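December
Griet Cuypers

We finally have a budget line for the sorting bench, so I'm posting how we got there. A few people at Takau asked.

The arm we want is $2,852. The smaller one is $2,090. I priced both with a gripper and a power supply, no extras.

The small one is fine on reach. Payload is where it falls short. Our heaviest part with the fixture on it is too close to its limit, and I don't want to buy twice.

Before spending any of it we're doing the layout in simulation. One arm, one table, a mug and a few blocks. Boring on purpose.

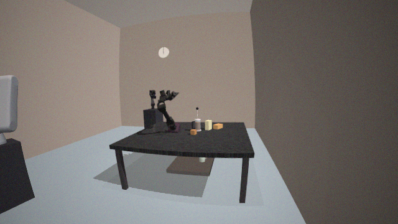
Render: Griet Cuypers / Wundamier bench project

The arm sits toward the back left of the table in this version. I want to try it closer to the middle before we drill any mounting holes.

Table and mounting plate are a separate line, $1,473. I left that out of my first draft and Wiesława Kaczmarczyk sent it back the same afternoon. Fair enough.

Also missing from the first draft – spare gripper fingers, shipping, and a day of an electrician's time. Put those in early if you're writing one of these.

Lead time from Czarnecka is 12 weeks. Flindov can ship sooner but won't hold the price past the end of the month.

We looked at leasing. Over the period we'd keep it, the payments came out higher than buying, and the lease didn't cover wear on the gripper.

Current plan is the bigger arm, bought outright, with the table ordered first so it's bolted down when the arm shows up.

If you've run one of these on a shared circuit, tell me how it went. That's the last open question on my sheet.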